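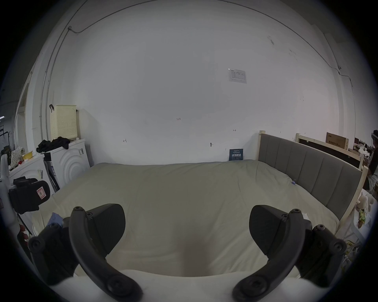 Cream duvet, gray headboard, long book thread.

1/ I finished Jiahui Yu's memoir Borncombe last night and I have to talk about it or I'll burst. It's 269 pages and I read the last hundred in one go (dinner was crackers).

2/ Quick setup: she's 19, she writes a furious letter to her town paper about the library closing, and it gets passed around until 4,000 people have signed their names under it. She did not ask for this! She had a chemistry final!

3/ What I love is how she writes about her younger self. She prints the whole original letter in chapter 2, bad jokes and all, then goes back through it line by line and argues with it. Sometimes the 19-year-old wins.

4/ The chapter on Hakim made me put the book down for a bit. Best friend, co-organizer, and they stop speaking over a flyer. A flyer. She gives you his side first and takes her time with it, and I kept flipping back to see when I'd changed my mind.

5/ Also it's so funny?? The town meeting where she gets three minutes to speak and spends one of them fighting the microphone stand. I read that bit out loud to my sister over the phone and she ordered a copy while I was still talking.

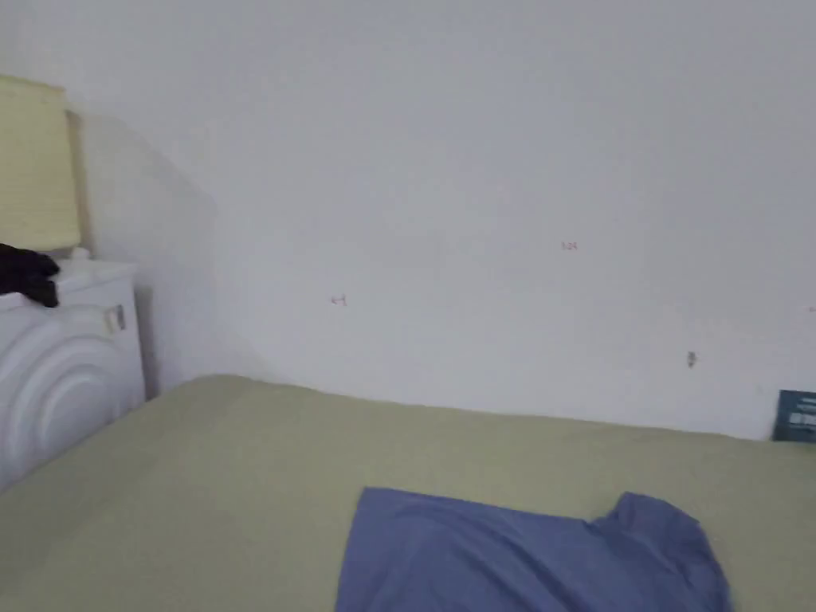 Imad Awad replied: Does she get into the money side at all? Most activist memoirs skip how anyone paid rent.

6/ Yes, Imad, she does! Chapter 13 is basically her bank account. She was working nights at a copy shop called Biseo and had $593 to her name the week she was on the radio. I wish more writers would do this.

7/ One small gripe: the ending jumps ahead six years and I wanted at least some of what's in the gap. There are hints about grad school and a move and then suddenly she's back at the library, giving a talk.

8/ It's from Kestmont, in hardcover now, with the paperback coming in November. My library had a waitlist, so put your name down early. If you've read it, please come tell me whose side you're on about the flyer.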